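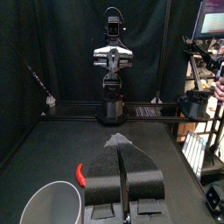
The Great Chili Year, or why I now own a second freezer

I blame the garden center in Leddale. I went in for a bag of potting mix in March and came out with the potting mix plus a tray of pepper seedlings, because they were marked down and the woman at the register said they were "basically impossible to kill." I'd killed everything else I ever planted, including mint, so I took that as a dare.

Well. They didn't die!

I should say that my yard is mostly a slope with a fence at the bottom, and the only flat sunny bit is a strip beside the driveway. That's where the peppers went, in whatever I could find – two old storage tubs with holes drilled in them, a cracked recycling bin, and one nice glazed pot I'd been saving for something fancier. The peppers in the nice pot did the worst, by the way. The ones in the recycling bin grew up past my hip and had to be tied to the downspout.

I kept a tally on the side of the fridge. I'm not normally a tally person, but my sister bet me I wouldn't get a dozen, and I wanted it in writing. By the end of September it stood at 128. Two of those had something living in them and went straight over the fence, so if you want to be strict it's 126, and she does want to be strict.

What do you do with that many hot peppers when there are two people in the house and one of them thinks black pepper is spicy? First I did the obvious thing and gave them away. I took a bowl to work and put a sticky note on it saying HOT, and it came home with me still nearly full. Then I tried drying them on a string over the kitchen sink, which looked gorgeous for a week and then went fuzzy in the middle. Too much steam from the dishes, I think. If you're going to string them, put them somewhere dull and airy like a hallway.

The oven worked better. Lowest setting, door propped open with a spoon, slit down one side, most of a day. Please open a window. I didn't the first time and we ate dinner on the back step with our eyes streaming.

After that came hot sauce. I used my aunt's way, where you leave the chopped peppers in salty water on the counter with some garlic and a bit of carrot, and let them bubble for a couple of weeks before blending. Mine came out a sort of sunset orange and tasted great, a bit sour, with the heat turning up late. I made 23 little bottles and ran out of lids, so the last few have foil and a rubber band and live at the back of the fridge door.

Everything else went in the freezer whole. I had no idea you could do that! You just wash them, dry them really well and bag them up, and then you grate one straight from frozen over eggs or noodles. It's my favorite way to use them now and I feel silly about all the afternoons I spent with the oven door open. It did fill our freezer though, hence the second one, a small chest type I picked up secondhand over in Willton. It hums. I've put a folded towel under one corner and it hums a little less.

Next year I'm cutting back to three plants. Maybe four, if I can find one of the long mild ones for the other half of this household. I've saved seeds from the recycling bin monster in an envelope in the junk drawer, and I already know I should have labeled it, since there's another envelope in there that might be tomatoes.

If anyone near Leddale wants dried chilies, leave a comment and I'll put a bag out on the porch for you. Bring a jar if you've got one – I'm still short on lids.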